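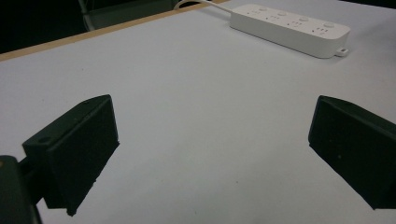

Graneo is a collection of family bread recipes from the town of Dirkley and the farms on its north side, typed up from index cards, notebook pages and the backs of a good many envelopes. It started as a favor to one aunt and got away from me. I do most of the typing at a table with a pale, gray-white top, which is kind to old pencil marks and hard on my eyes by evening, and I have grown very fond of the work all the same.

What's in it

There are 170 recipes, one per row, in a single file called graneo.csv. Most are everyday loaves, with 14 sweet breads and 17 flat ones. Each row has a title, the ingredients as written, the ingredients in grams, the method, and a notes column where I put everything that wouldn't fit anywhere else (please do read the notes, the best parts are in there).
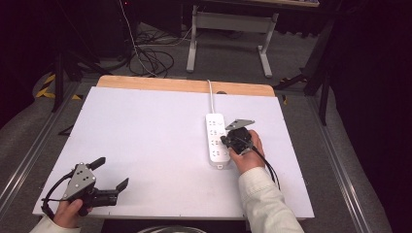 The grams column is my own work and should be treated kindly. A "cup" on these cards could be a teacup, a coffee mug or a proper measuring cup, and I have gone with the measuring cup unless the card said otherwise. Where a card only says "flour to feel" I left the grams blank - a guess from me would be worse than a blank from Grandma.

Spelling

Kept as found in the original column, tidied in the others. Gashi is a seeded flatbread that turns up under 3 spellings, so search for all of them: gashi, gashie, gashy.
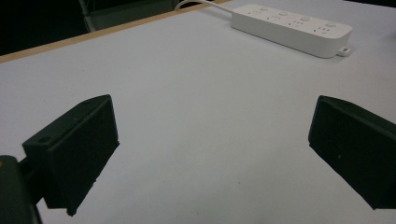

Pale tabletop, seen from low down.

Known problems

- Oven temperatures are missing from the older cards, which mostly say "hot" or "quick."
- Two rye loaves may be the same loaf. The families disagree and I am staying out of it.
- Yeast is listed as fresh unless marked "dry."
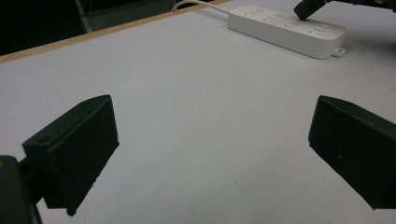 Using and sharing

Bake from it, print it, pass it along. If you put it in a book, please credit the Brerodia Recipe Project and keep the family notes with the recipes. Corrections are welcome any time, and new cards will go into the July update.

Last edited 6 June 2021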